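Wanted: someone who gets curious when a robot lets go
Fault and safety tester, part time to start, going full time if we both like it
Posted 29 Feb 2024

Hi! I'm Fernanda Prata and I run the bench side of Vudetti, a small shop that teaches robot arms to do kitchen chores. I'm looking for a person to join me, Arben Golob and Sumaiya Herath on a job that didn't exist until this winter, so please bear with me while I explain how we got here.

We have a two-arm setup we call Akine. For months it did dish work very nicely – pick up a plate, move it over to the tub, dunk it, bring it back. Then one evening the right arm dropped out of torque in the middle of a move. It didn't slow down or complain, it just went limp with a plate in its fingers and came down across the tub. Water went over the side and into the rail slot where some of the wiring sits. The supply tripped, the way it should, and the only casualties were one plate and my favorite sneakers. Arben's hand had been in the work area maybe a minute before. I have thought about that minute a lot.

So we stopped and went back through the logs. We had 2,865 runs recorded, and 261 of them had some kind of hiccup that the software had quietly retried and then forgotten. Some were harmless (a grip that slipped, a plate nudged too far). Some looked an awful lot like the big one, only shorter. We had been seeing a good success rate and patting ourselves on the back, and the warnings were sitting right there in a folder.

Our best guess right now is the cable. It moves with the arm on every single run, and we think a connector near the wrist works itself loose a tiny bit at a time. Aatos Ruotsalainen, who built the arms, thinks it's the elbow motor overheating on long reaches. We have a friendly bet going and I would love for you to settle it, even if I lose.

What you'd be doing

Most days you'd run the arms through the plate routine and try to get the fault to come back while we're ready for it. You'd keep the fault log, and you'd write it in plain words that I can read over coffee. You'd check cables, bolts and connectors before each session. You'd also help Sumaiya write the rules for when a person may reach in, which at the moment is a sheet of paper taped to the door and needs to be a lot better than that. 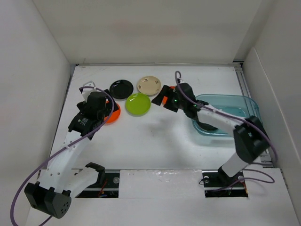
You'd have the right to stop any run for any reason, and I mean that. Press the button first and tell me about it later. We had a habit of letting a run finish because it was "nearly done," and that habit is over.

What I'm hoping for

You've worked with motors, wiring or machines of some kind. Could be robots, could be washing machines or theater rigging – I'm not fussy. You can read a Python script and change a number in it without panic. You're patient with repetition, because our first test block is 737 runs and they look very much alike. And you'll speak up when something sounds wrong, including to me.

No degree needed. If you've been around an accident or a near miss and can tell me what you changed afterward, please put that in your letter. I'll read that part first.

The practical stuff

Twenty hours a week at our shop in the old Coller building, second floor, and there is a freight elevator. Start is in March, as soon as you can manage. Pay is hourly and we'll tell you the rate in our first reply, before you spend an afternoon on an interview. Safety glasses and a locker are on us. Sneakers, sadly, are your own affair.

How to apply

Send a letter and a resume to Zdenka Zupan at the front desk, by email or on paper. Please keep the letter under 200 words and tell us about one thing you saw break and how you found out why. Everybody gets an answer. If we'd like to meet you, we'll invite you in for a paid half day on the bench with Arben and me, and there's soup after.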